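Tocador Larnley de Hisero: mi opinión después de unos meses de uso

8 de abril

Llevaba una eternidad maquillándome en el lavabo, con el neceser en equilibrio sobre el grifo y las brochas cayéndose al suelo día sí, día también. Así que cuando por fin vacié el rincón del dormitorio donde teníamos la bici estática (que no usaba ni el gato) me dije que ese hueco era para un tocador. Y me puse a buscar como una loca.

Os cuento un poco el proceso, que si estáis en las mismas igual os ahorro unas cuantas noches de pestañas abiertas en el navegador. Al final tenía dos finalistas: el Clelon, muy mono, con patitas finas y un cajón pequeño, y el Larnley de Hisero, más grandote y más soso en las fotos de la web. Me quedé con el Larnley por el cajón ancho y porque el Clelon, cuando lo toqué en la tienda, bailaba. Bailaba mucho. Apoyabas el codo y se iba de lado como una barquita.

El pedido y la entrega

Lo pedí en agosto, aprovechando que bajaron los gastos de envío, y me costó decidirme por el color porque la carta de Hisero tiene cuatro blancos que en pantalla son el mismo blanco. Elegí el que se llama Costa. Bien, ¿eh? Es un blanco limpio, sin ese tono amarillento que tanto miedo me daba.

Llegó en dos cajas, con un día de diferencia entre una y otra, y la segunda traía una esquina aplastada. El mueble estaba perfecto, eso sí. Las cajas pesan bastante, así que si vivís en un piso sin ascensor pedid ayuda antes de que el repartidor se marche escaleras abajo.

El montaje

Aquí tengo mis quejas. Las instrucciones dicen que se monta en 60 minutos y yo tardé una tarde entera, con pausa para merendar y un pequeño berrinche en el paso 4, el de las guías del cajón. El dibujo las pone al revés, o yo lo entendí al revés, no lo tengo claro. El caso es que las atornillé, metí el cajón, no cerraba, las desatornillé y vuelta a empezar. La llave que viene en la bolsita es de juguete; coged una buena de casa y vuestras muñecas lo agradecerán.

Otra cosa: apretad los tornillos de las patas solo a medias hasta que tengáis el tablero puesto. Yo los apreté a tope desde el principio y luego no había manera de encajar nada.

Cómo se vive con él

Una vez en su sitio, ¡qué gusto! Lo he puesto al lado de la ventana y me maquillo con luz natural, que para el corrector es otro mundo. El cajón se traga todo lo que tenía repartido por el baño, más el rizador y una bolsa de gomas del pelo que daba por perdida. Le puse unas bandejitas baratas por dentro, porque de serie viene sin separadores, y me parece un poco rácano por lo que cuesta.

La superficie se limpia fácil. El colorete y los polvos salen con un trapo húmedo. El rotulador de cejas ya es otra historia: si se os escapa una raya, id corriendo a por el agua micelar, que si la dejáis hasta la noche toca frotar. Con el esmalte de uñas no me la juego y pongo siempre una toalla vieja debajo.

De estabilidad le doy un 10, y mira que yo me apoyo con los dos brazos cuando me hago el delineado. El hueco de las piernas también es generoso, puedo cruzarlas sin darme con el cajón en la rodilla, cosa que en el Clelon era imposible.

Y una cosa que no me esperaba es que lo uso también para escribir postales, coser algún botón y desayunar los domingos... bueno, los días de fiesta en general, mientras veo una serie en la tableta. Para un portátil grande se queda justito de fondo, os aviso.

Sentarse a un tocador blanco con los antebrazos bien apoyados es media vida.

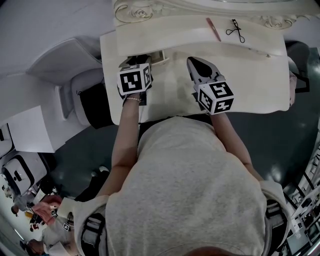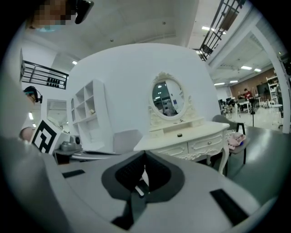
Lo que menos me gusta

El tirador. Es pequeño y resbala si llevas crema en las manos, o sea, siempre. Lo voy a cambiar por uno más gordito en cuanto encuentre uno que me convenza y que tenga los agujeros a la misma distancia.

Tampoco trae pasacables, así que el cable de la lámpara me cuelga por detrás con un par de clips adhesivos. Funciona, pero feo es un rato. Y el espejo se vende aparte, ojo con esto, que en la foto de la web sale puesto y en la caja no viene. Yo aproveché uno redondo que ya tenía y tan contenta.

¿Lo volvería a comprar?

Pues sí. Si lo que buscáis es algo ligerito para un rincón minúsculo, mirad otra cosa. Si tenéis un poco de pared libre y queréis un mueble firme, con un cajón en el que quepa vuestra vida entera, el Larnley me parece buena compra, sobre todo si lo pilláis rebajado. Si alguien le ha cambiado el tirador, que me deje en los comentarios el modelo y dónde lo encontró, porfa.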